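Come Sit at My Table: Community Cookbook Testers Wanted

I'm putting together a cookbook of family recipes from the Toft neighborhood, and I need home cooks to try them out before it goes to print. If you've ever followed a recipe to the letter and ended up with soup instead of custard, you're exactly who I'm after!

We've collected 91 recipes so far, mostly on index cards and the backs of envelopes (one came on a Stirklow hardware receipt, and I love it). Plenty of them say things like "bake until done" or "enough flour." My job is to turn that into something a stranger can cook from, and I can't do it alone - my oven runs hot and my family is tired of dumplings.

What you'd do: pick 3 recipes, cook each one at home, and fill in a short form. I want to know how long it took you, where you got lost and whether you'd make it again. You don't need any training. Beginners are very welcome, and so are picky eaters.

What you get: your grocery money back, a free copy of the book, and your name in the thank-you pages. It isn't a paid job, I'm sorry to say.
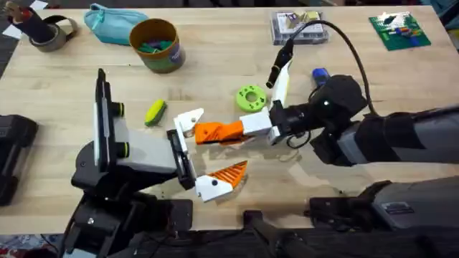 Tasting nights will start in June at the Erketon Street hall, and testers can come to as many as they like. We'll put the dishes out, pass the plates and argue about salt. I'm hoping for long tables in light wood, the kind where the grain shows, with bare tops and no tablecloths, so bring a trivet if your pot is hot.

To sign up, drop a note in the cookbook box at the Pornent Bakery with your phone number, any allergies and the best time to call. I'm usually around after 5. Tell me what you like to cook, too - I've got a big stack of pie recipes and not nearly enough pie people.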